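Search reviews Go
Home Reviews Drums Stands Contact

Turkulby folding drum stool
Review by Kekeli Amoah

I bought the Turkulby for a back that complains after 20 minutes on anything soft, and I love it! The seat is firm and wide, the height pin drops in with a good clunk, and it folds flat enough to slide behind my bookcase – no swearing involved. My old Zeltau squeaked through every quiet passage. The Turkulby hasn't made a sound since June.

Two gripes. The rubber feet mark light floors, and the cover shows every bit of cat hair. Philomena Addo borrowed mine for a church gig and wanted to keep it.
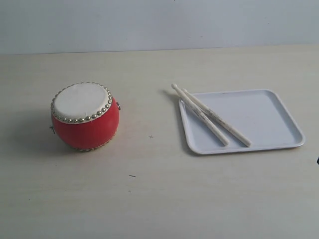 Will it suit a tall player? At the top pin setting it should, though very long legs may want the Imden.

I'd buy another tomorrow.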